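Call for participants: verbal descriptions of small objects on a table

Location: Thibodeaux Building, ground floor, Grorkbridge
Project: Mutar
Contact: Harriet Kincaid, study co-ordinator
Sessions: February, daytime and early evening
Time required: two visits of 70 minutes each

Background

Mutar is a study of everyday instructions. It looks at how adults describe the position of plain objects on a table, and at how well a second person can put the same objects back in the same places from the description alone. The objects are coloured cubes and shallow trays. They carry no letters or pictures and have no obvious top or front, so the speaker has to rely on colour, size and position.

Earlier work at Resport used printed diagrams. Participants tended to describe the page instead of the layout, and words such as "above" were used for two different things. The present study uses real objects on a cloth-covered table. We are now recruiting for the second stage.

What you will be asked to do

Participants work in pairs. You may apply with another person or be placed with someone by us. On the first visit one of you is the speaker and the other is the placer. On the second visit the roles are changed over.

The speaker sits at a table on which a layout has been set out, and describes it aloud. The placer sits at a second table behind a screen, with a matching set of objects, and sets them out from what is heard. The placer may ask for a sentence to be repeated but may not ask any other question. There are nine layouts in each visit. A short break is taken after the fifth.

When both of you are satisfied that a layout is complete, the speaker says "done" and both tables are recorded from a fixed position. The objects are then cleared and the next layout is set out by a member of staff. Please do not move anything on the speaker's table. Participants who wish to point should keep their hands in their laps – gestures cannot be seen through the screen and make the recordings harder to transcribe.

Layouts vary in difficulty. In the easier ones each object has a different colour. In the harder ones a colour is used more than once, and the speaker must use size or position to make clear which object is meant. There is no score and no time limit for a single layout, although staff may move on to the next one if the session is running late.

Who can take part

You should:

- be aged 18 or over
- speak English comfortably in everyday conversation
- be able to tell red from blue under ordinary room lighting
- be able to pick up and put down small cubes with one hand
- be able to attend both visits

Glasses, contact lenses and hearing aids may be worn. Left-handed applicants are welcome. You do not need any experience of research. People who took part in the diagram stage at Resport are not eligible for this one, as they have already seen several of the layouts in printed form.

Recording and data

Speech is recorded throughout. Video covers the table surface, and your hands and forearms may be visible when you are the placer. Faces are not filmed. Recordings are kept under a participant number, and transcripts have names and places removed before they are read by anyone outside the project. You may withdraw at any point up to the end of your second visit without giving a reason.

Payment and travel

Payment is made by bank transfer after the second visit. The rate is given in the information sheet, which is sent to all applicants. Local bus fares are refunded on production of a ticket. There is limited parking behind the Thibodeaux Building, and a space must be requested in advance. The entrance is level and the study rooms are next to reception. Chairs with and without arms are available, and table height can be changed on request.

How to apply

Ask for an information sheet at reception or write to Harriet Kincaid at the Grorkbridge office. Please give your name, the times of day you can attend, and whether you are applying alone or as a pair. State any access needs at this stage. You will be sent a consent form to read before the first visit – it is signed on arrival.

Places are filled in the order in which completed applications are received. A reserve list is kept, and reserves may be contacted at short notice.

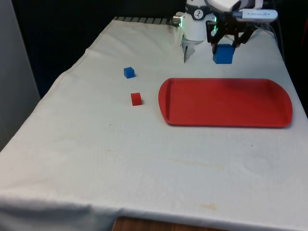 Descriptions should be full enough for the placer to work from, but they need not be long. Give the colour first, then the size if it matters, then the position in relation to something already mentioned. Left and right are always taken from the speaker's chair. With a red tray on the right of a white cloth and two small cubes on the left, for instance, a speaker could start from the tray, put the small red cube to the left of it, and then put the small blue cube further left and slightly further back. "Small" has to be said in the case of the blue one, as there is a larger blue cube as well. Creases and marks in the cloth should not be used as reference points, as the placer's cloth will have different ones.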